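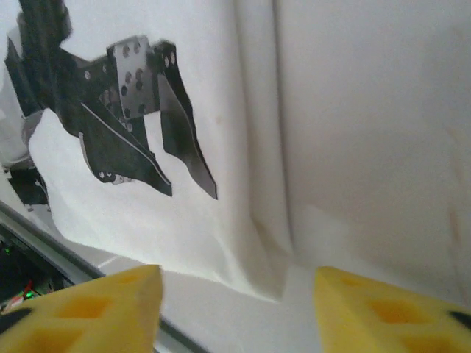

Takstead, February

Section 4: Getting your Flimitz dehumidifier going

Right, so you've got it out of the box and you've read the bit about the plug (if you haven't, go back and read the bit about the plug). I've set up three of these now, one in my own cellar and two for neighbours, and this is the order I'd do it in. The printed booklet does it differently and has you lifting the thing twice.

You'll need a spirit level, a jug, an old towel and a small crosshead screwdriver. The hose in the box is the short one. If your drain is further off than that, buy the longer Curix hose before you start, as the fittings are the same and it pushes straight on.

1. Stand the unit upright where it's going to live and leave it switched off overnight. Mine came on its side in the van and I expect yours did too. The oil inside needs to settle back down.

2. Check it's level, front to back and side to side. The front feet screw in and out by hand. The back ones don't move at all, so if the floor slopes backwards you'll have to pack under them with a bit of slate or something else that won't squash.

3. Pull it away from the wall. The booklet says 10 cm at the back, and I'd treat that as the least you can get away with. Keep curtains and coats well clear of the grille on top.

4. Slide out the water tank and take the tape off the float. It's clear tape and very easy to miss! Kiros Wako next door ran his for a week with the float taped down and had a puddle right across the utility room.

5. Push the tank back in until it clicks. No click, no start: you'll just get a red light and a beep.

6. If you're using the hose, take out the rubber bung at the back (keep it, it goes in the little pocket under the handle) and push the hose on as far as the second ridge. It must run downhill all the way. Even a small hump will send the water back into the tank.

Note: the hose outlet is held by two screws that work loose in transit. Nip them up now, gently. They go into plastic.

7. Plug in, press the power button and set the dial to 61. Yes, it's an odd number, and the dial goes up in odd steps for reasons best known to the makers. It's a good place to begin for a cellar. Bedrooms can go a bit lower.

8. Shut the door and any windows and leave it alone until the next day. It'll be noisy at first.

Caution: don't run it off an extension reel that's still wound up. Unwind the whole lead or, better, use the wall socket.

Caution: if you switch it off, wait 13 minutes before switching it on again. There's meant to be a built-in delay, but the older model hasn't got one.

What the codes mean

E1 is the tank, full or not seated. E3 is frost on the coil, so turn it off and let it thaw with the towel underneath. If you get E7, ring the shop and ask for Mirjana Dervishi, who knows these inside out and will tell you whether it's worth sending back.

The filter comes up in Section 5, along with how to get the front panel off without snapping the clips.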